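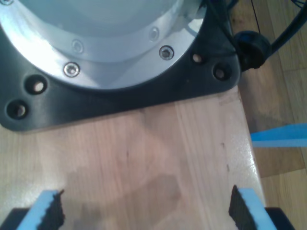
Drokance workshop: surfaces and close-ups

Drokance is a ground-floor workshop on the Toledo road, shared by people who make and mend small things. Most of the pages on this site show finished work. This one is about the benches and the materials we keep for members.

The room has 17 bench places and is open to members from eight in the morning. Bench tops are pale wood throughout. We chose light tops when we moved in, as dropped screws and offcuts are far easier to find on them than on the dark green lino we had before. They do show every mark, and each one gets a light sanding in the spring.

The Nendolano bench

This bench is named after the supplier who sold us the timber. It is the one nearest the door and the one that gets booked first. Anything heavy that stays in one place is fixed down through a plate, so that the load is spread and the board is not chewed up by the fixings.

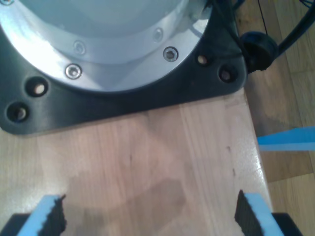

Black mounting plate on the pale board, with the metal flange and its socket screws above. Straight grain on this one.

Members may use the free part of the board, but please keep glue and paint off it. Cables run off to the back and should be left where they are.

Soft materials

We keep a mixed stock of coverings, padding and odd lengths for people to try before they buy their own. The members' price list is pinned up by the sink, and most pieces cost very little. Dark materials are difficult to photograph well. They come out flat under the ceiling lights, and you need light from the side to bring up the texture.

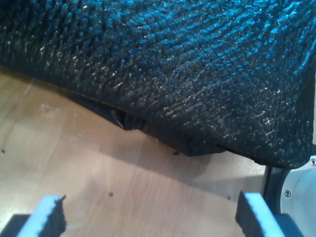
Black, pebbled surface with a blue-green cast where the light catches it. The small fold at the bottom is finer in texture underneath.

If you take something out to look at it, lay it flat when you put it back. Creases are slow to drop out – some never do.

Clear sheet

Clear sheet comes in from Proko at 720 by 600 mm, 4 sheets to a pack. New sheets are kept upright in the rack with their film on. Sheets that have been in use go on the lower shelf and are free to anyone who wants them for templates, glue trials or covering a bench. 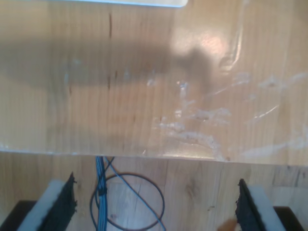

Clear plastic over honey-coloured wood, with cloudy marks and streaks on the right-hand side. There is a small knot in the bare wood below.

For cleaning, use warm water, a drop of washing-up liquid and a soft cloth. Please do not use the blue paper roll, which leaves fine scratches – these show badly once the light is low.

More pictures of the room, including the wood store and the new shelving, are on the next page of the gallery.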